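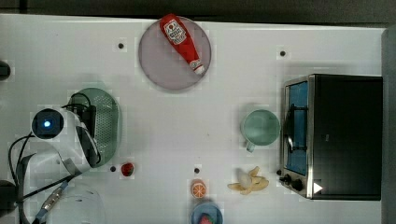
¿Hay que guardar el kétchup en la nevera una vez abierto? Si en casa dura más de un mes, sí; si lo termináis en dos semanas, en la despensa aguanta, aunque pierde color.

Empiezo por ahí porque es la pregunta que más me llega, y porque casi todos los consejos de cocina que circulan son así: media verdad repetida con mucha seguridad. He probado unos cuantos durante el invierno. Apunto lo que me ha servido y lo que no.

## Lavar la fruta con vinagre

Mwende Kioko me insistió en que las fresas duran el doble si se bañan en agua con vinagre. Probé con dos tarrinas de la misma compra, una lavada con vinagre y otra sin tocar. La lavada ganó un día, y solo porque la sequé bien. Sospecho que el mérito es del secado. Mi método:

- Lavar solo lo que se va a comer hoy.
- Escurrir en un colador ancho, sin amontonar.
- Secar con un paño antes de guardar lo que sobre.

El bicarbonato lo dejé pronto. Sabor raro y ninguna mejora que yo notara.

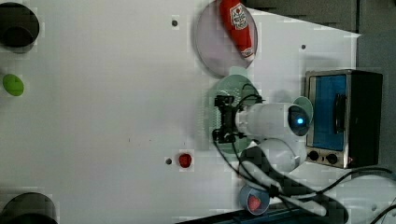

## El bote boca abajo

Guardar las salsas boca abajo funciona, no lo discuto. Lo que no funciona es hacerlo con la rosca sucia: la tapa se pega y al final gotea toda la balda. Un trapo húmedo después de cada uso y listo.

Compré además el soporte de Vemik para botes invertidos. Ocupa media puerta y se vuelca al cerrar. Un vaso ancho hace lo mismo – y ya lo tenía.

## Quitar manchas de la encimera blanca

Retno Gunawan jura por la pasta de dientes. A mí me dejó un cerco mate que todavía se ve con la luz de la ventana. Para tomate o zumo de naranja:

1. Agua templada y una gota de lavavajillas.
2. Dejar actuar 2 minutos.
3. Paño suave, sin estropajo verde.

Con la cúrcuma no he encontrado nada que valga la pena. El limpiador Torville prometía el 100 % y se quedó en amarillo pálido.

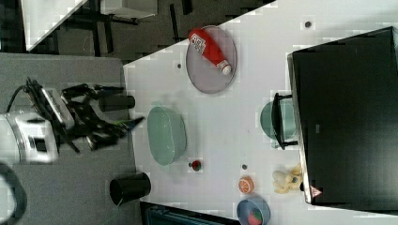

*Vasos negros tumbados.*

## Vasos que huelen a armario

Dicen que con arroz crudo dentro se va el olor. Lo tuve toda una noche y por la mañana olían a armario y a arroz. Agua caliente, jabón y secado al aire, sin apilarlos hasta el día siguiente.

Queda pendiente el truco del limón en el lavavajillas, que me mandó Nhàn Phí en enero. No espero gran cosa.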